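Workplace notes: care of low-pile carpet in shared rooms

14 comments | 32 shares

The striped low-pile carpet in the shared rooms has a construction that hides soil well. Streaks of light gray, medium gray and charcoal mask dust until the pile has flattened, and by then vacuuming alone removes only part of it. The schedule below replaces the one issued in March.

Vacuum traffic lanes daily and the remaining area twice a week. Set the brush to the lowest height at which the machine still moves freely. Make the first pass along the stripes and the second across them. A bag filled past two thirds reduces airflow and should be changed.
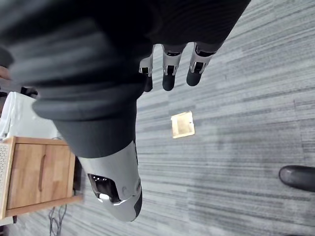
Small items left on the floor must be picked up by hand before vacuuming starts. Blocks, tiles, caps and clips jam the brush roll, and a jammed roll will burn a belt in under a minute. Pale items show up against the charcoal streaks but are easily missed on the light gray ones, so check with the lights on and look along the floor at a low angle. Put anything found in the tray by the door.

Spots should be blotted with a white cloth, working from the edge inward. Do not rub. The Kurneo concentrate is diluted 7 ml to 600 ml of cold water. Apply to the cloth, never to the carpet, and blot again with plain water after 2 minutes. The older Rieger powder is withdrawn from use; return open tubs to the supply room.

Spare carpet tiles are held under stock number 292. Match the stripe direction before pressing a tile down, and keep furniture off it overnight.

Related items
Chair casters and floor wear
Ultia vacuum bags: new sizes in stock
Entrance mats: when to rotate

Contact Akell Facilities | Copyright Akell | Back to top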